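4.2 Staff turnover at manager level: what the homes told us

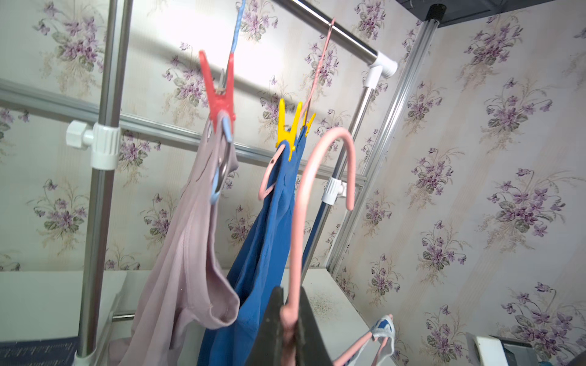 Figure 3. Clothes drying rack against floral wallpaper.

Reading time: 2 min (400 words)

27/10/2021

The survey went out in June to care homes in the two districts, Polthorpe and Estdale. Response was poor at first, better after the second letter. 19 homes gave us usable answers on management posts. The rest either left the page blank or sent back the staffing return they already do for the council, which asks different things and could not be matched up.

Main finding first. Homes that filled a manager post from inside kept that manager longer. True in both districts, stronger in Estdale. We had expected the opposite there, as the Estdale homes are smaller and have fewer deputies to pick from. Size of home made less difference than we thought when we wrote the proposal (see 2.3).

Recruitment agencies. Most homes had used one at some point. Views were mixed, and depended a lot on whether the agency had sent someone to look round before drawing up a shortlist. The Mellitz group of homes uses a single agency for everything, nurses included, and was the happiest with the service. It also had the highest spend. Whether the two go together we can't say from this data.

Length of notice came up again and again in the free text box. A manager on three months' notice, a replacement on three months' notice somewhere else, and a gap in between covered by a deputy who did not ask for it. Several deputies wrote that they would of applied for the job if the cover period had been paid at the manager's rate. It mostly wasn't. One got a one-off payment of £400 at the end of it, and said so in capitals.

Pay itself was a weaker factor than in Azevedo's earlier work on nursing homes, which we followed for the question wording. Possible reasons: his sample was city homes, ours is market towns and villages, where people don't want to move house for a job. Travel mattered more. So did the on-call rota. Homes which shared on-call between 2 or more senior staff lost fewer managers over the period, and this held after allowing for size.

Inspection. Managers leaving shortly after a bad report is something everyone in the field talks about. We found it, but weakly. The numbers are small and the reports bunch up in time, so treat with caution.

Limits. Self-reported dates, some clearly rounded to the nearest year. No exit interviews. Owners answered for a few of the homes and managers for the others, and the two groups do not see things the same way, particulary on workload. Armindo Baptista coded the free text alone, no second coder, which we would do differently with more money. A larger sample, around 1000 posts, would be needed to split the results by type of owner.

Table 5 gives the full breakdown. Next section deals with registered nurses, where the picture on agencies is nearly reversed.

Shares 19 | Comments 2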